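The Checked Tablecloth Table - gallery

Welcome to the cake corner of the site! If you've been following along since June you'll know I have a real soft spot for a small table, a nice cloth and one good slice of something on a plate. No three-tier stands, no napkin swans. I love seeing how much cheer you can get out of a few plain things, and this set is one of my favourites so far.

The cloth came first. I found it on a second-hand stall for 2 pounds, folded up so tightly that I could only see one corner, and I very nearly walked past it. Checks always win me over (my gran had them on everything, even the ironing board) and I like a cloth with something going on besides the squares. 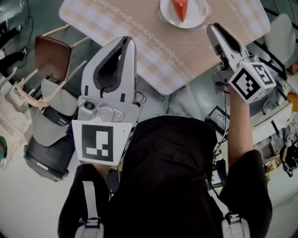

It went through the wash at 60 the same evening and I fretted the whole time, but it came out beautifully. I gave it a quick iron on the wrong side while it was still a bit damp, which I'd recommend to anyone with an old cloth - you get a lovely flat finish and you don't squash any of the pattern. Annapurna Murthy wrote in to ask whether I starch mine. I don't, but she does, and she says hers hang much better at the corners, so I may well be converted!

Plates next. I keep coming back to plain white ones. A checked cloth is busy enough, and a bright bit of cake looks so much happier with a clean rim round it. I did have a flowery phase (the Prandance tea set, for those who remember it) and some of those pieces are still very pretty on a bare table. On checks they just get lost.

Then the cake. I adore a red slice. Cut it with a long thin knife dipped in hot water, wipe the blade every time, and go straight down without sawing. For a tidy wedge I chill the whole cake overnight first, and lift the slice with something wide and flat. The first one out is always the hardest, so have that one yourself in the kitchen with a cup of tea.

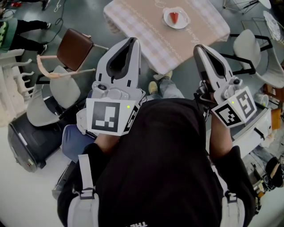
Red slice, round white plate, pink and white checks. Look out for the white cursive lettering on the beige band!

I really do love a cloth with a band on it. It gives you something to line the plate up with, or to ignore completely if you like things a bit off to one side. Mixed chairs suit this sort of table as well. I've never owned a matching set and I don't think I'd want one now, there's so much more life in a room where the seats have all come from different places.

The gallery has 89 pictures in it now, which amazes me. If you've got a favourite cloth of your own, do send it in - checks, stripes, spots, stains and all. The next set will be jugs.

Page updated 24/07/2025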